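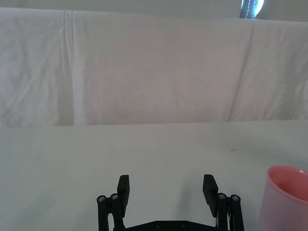 Why does tap water taste different from one town to the next? It picks up minerals from the rock it has passed through, and it is treated differently at the works, and both of those reach your tongue.

(Let them settle. There will be coughing. Start before the coughing is finished or we'll be here all evening.)

Opening. Who grew up somewhere else and thinks the water there was better? Wait for hands. It's usually most of the room. Everyone believes in the water of their childhood the way they believe in their grandmother's gravy. I grew up in Zilldale, where the water left a crust in the kettle you could have tiled a bathroom with, and I will defend it to anyone.

Hard and soft. Keep this short, they half remember it from school. Rain falls, soaks through chalk or limestone, takes some calcium and magnesium with it: hard. Falls on granite or peat moor and runs off: soft. Hard water tends to taste fuller, soft water can taste a bit flat, or clean if you're from there. Soft water lathers. Hard water gives you scum in the bath and a film on your tea, and people have stayed married through both.

Mention Kenji Doucet's kettle here if he's in. If he isn't, mention it anyway.

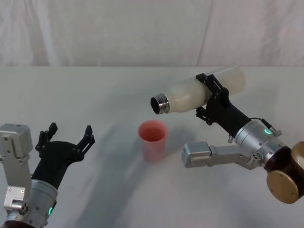

Then there's chlorine, which gets blamed for everything. There is a little in most British tap water to keep it safe between the works and the tap. Some people can smell it at levels where others notice nothing at all, and the ones who can will tell you. A jug left in the fridge for a few hours loses a good deal of the smell. It also gets cold, and cold dulls taste, so you have done two things at once and will give the credit to whichever one you read about.

Pause for a drink. Try not to make a performance of it.

The Tarlow tasting. Slow down for this part, people like it. In February Jana Hellwig and I ran a blind tasting in the Tarlow library with 22 people and eight waters. Tap from here, tap from Zilldale, tap put through a Niteck jug filter, the rest bottled, up to a price I was embarrassed to put on the expenses form. All at room temperature, all in the same sort of glass.

Results: 11 people put a tap water first. Half, then. Fumiko Kaneko, who had told us at the door that she could spot Tarlow water anywhere, gave it bottom marks and wrote "drains?" on her card. She has kindly let me use this. Marcelino Marín, who used to run the bar at the Ibarra and sold a great deal of bottled, picked out the dearest one correctly and then said he wouldn't pay for it.

Don't oversell this. It was a library on a wet afternoon. Hatsue Nishimura will ask about the sample size, and she'll be right.

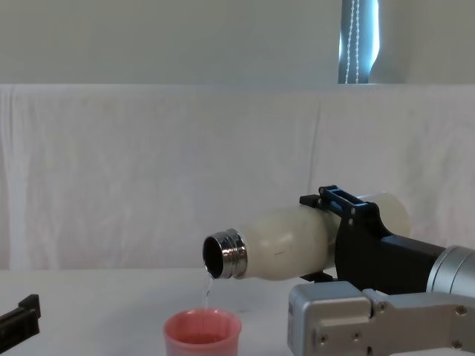

Slide: water from a white bottle, poured into a pink cup.

Why your own spit matters. (Say "saliva" if there are children.) Your mouth is never neutral. Saliva has salts in it and your tongue is used to them, so water with less in it than saliva can come across as slightly bitter or sour. Eat an artichoke first and plain water seems sweet to a lot of people. I had hoped to hand round artichokes. The hall has views on food.

Bottled water. Go gently, someone always has a bottle on their lap. Mineral water has to come from a named source, and the label gives you the breakdown. Look for "dry residue": high means more taste, low means less. Read out the two labels in my bag. My old notes stop at 1131 mg per litre for the strong one, so check the bottle before quoting it.

If running late, drop the bit about Victorian pumps. If running early, God help us, the Victorian pumps.

Questions. Fluoride will come up. Repeat each question into the microphone, then hand over to Jana for the tasting table and tell people the toilets are past the cloakroom on the left.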